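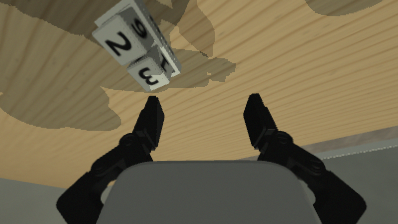

Figure 1. Simulated tabletop with block calendar, viewed from above the gripper.

Unit 6. Reviewing a simulation kit: Camodeck

Reading for Thursday: Pacheco notes, section on contact models. Bring your own task file.

6.1 What is on offer
Camodeck is a package of rendered tabletop tasks for two-finger grippers, sold by Skanitz. The course license covers 20 seats. Each task loads with an object set, a surface, a lighting preset and a scoring script. The base package has 54 tasks. The calendar task in Figure 1 is the one used in the lab.

6.2 Points to check in any kit of this type
Lighting. Figure 1 has hard-edged, irregular shadows over the wood grain, several of them close to the calendar. A detector tuned on flat lighting may take a shadow edge for an object edge. Run your detector with shadows on and off and report both.

Object pose. The calendar lies diagonally to the view, and its digits are tilted with it. Do not assume upright text. The 2 and the 3 are on the lighter faces; the neighboring faces are shaded and carry digits of their own, so a reader script must pick a face before it picks a number.

Grasp clearance. The fingers are open and the left fingertip is just short of the calendar. Compute the approach from the fingertip pads - the linkage is wider than the tips and will reach neighboring objects first.

6.3 Limits of the product
Friction is set per object and cannot be varied by face. The log stops at 3000 steps per episode. Batch runs accept up to 1500 episodes, after which the queue must be restarted by hand. Purificación Vallejo's comparison with the Cundwood kit is in the course folder; read the table on contact errors first.

6.4 Lab task
Write a one-page review of the calendar task. State the grasp you chose, the failure cases, and whether the scoring script agrees with your own judgment. Attach the log.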